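Home Helpers > Kids Explain It
2 min read

Why does a fitted sheet never want to fold?

I'm Oona, and I love sheets. (Somebody has to!) My favorites have words and pictures all over them, stars and lightning bolts and things like that, so there's something to read before you fall asleep.

A flat sheet is easy. It's one big rectangle, so you match the corners and fold. But a fitted sheet has elastic sewn into its hem, and elastic is always trying to get short again. It pulls the cloth into little puckers, a bit like the top of a sock.

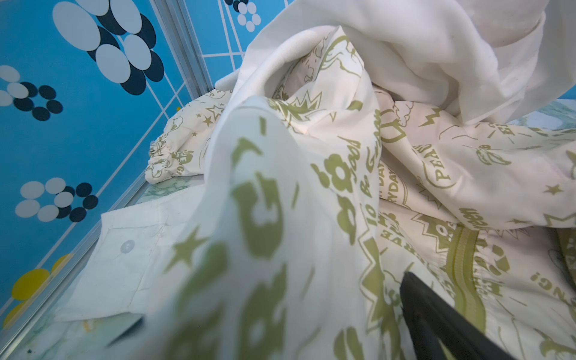

So how do you beat the elastic? Put one hand inside each of two corners, like puppets, and then tuck one corner into the other. Do the same with the other two. Now lay it down and fold the stretchy edges in toward the middle, and you've got something close to a rectangle!

Mine still comes out lumpy. My friend Lesego rolls hers up like a burrito and it fits on the shelf just fine.

We use cookies to remember your settings. Accept | Manage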